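Search this site Search Clear
Monora Hardware Basics
Unit 9: The back of the computer
Reading time: 3 min

Read this before the lab. The old Drendent handout said anyone can cable a desktop "by color and common sense." I have doubts about both halves of that.

Color first. Many sound jacks and keyboard ports follow a color scheme, and on an older machine it is a fair first guess. Network cables don't follow one. A blue plug or a gray plug tells you what was in the supply closet the day somebody made up the cable. Some buildings do run a color plan of their own, and I have yet to see one survive 3 years of quick fixes. Trace the cable or label it at both ends.

Then shape. "If it fits, it's right" is the other thing people repeat. A USB plug will slide into an Ethernet port with very little argument, and you can bend the contacts doing it. It happens most often when you are reaching around a tower by feel. Turn the machine until you can see the panel.

The network plug
Line up the plastic tab with the notch in the port. Push straight in and listen for the click. Then tug gently – a plug with a broken tab will go in, may even light the link light, and will fall out when someone moves the desk. The rubber or plastic boot on some cables is sold as protection for the tab. It may help. It can also be so stiff that you can't press the tab down again, so try releasing it once before you walk away.

Screws and posts
A DVI plug has two screws that go into the posts on either side. Finger-tight is enough. Students are told the screws improve the picture; I know of no reason to believe it. They keep the plug in.

PS/2
The round port is for an older keyboard or mouse. Shut down before plugging anything into it. The pins bend if you twist the plug hunting for the right angle.

Vents
Leave room behind the mesh. The Ellel lab guide asks for 77 millimeters of clearance and gives no source for the number. I'd settle for a gap wide enough for your hand, with no bundle of cables hanging across it.

For the lab, sketch the rear panel of your own tower and label each port. Write "not sure" where you aren't sure. That gets full credit and a confident wrong label doesn't.

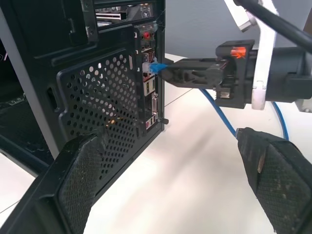
By the course author | Monora Hardware Basics | Revised September

The blue plug is at the Ethernet port, with one USB port over it and two stacked underneath. Add the DVI and PS/2 ports lower down to your list of things to find. The red ring near the top is an audio jack. Before you write "microphone" next to yours, check the board manual.

Contact: Latuheru course office | Copyright Monora | Back to top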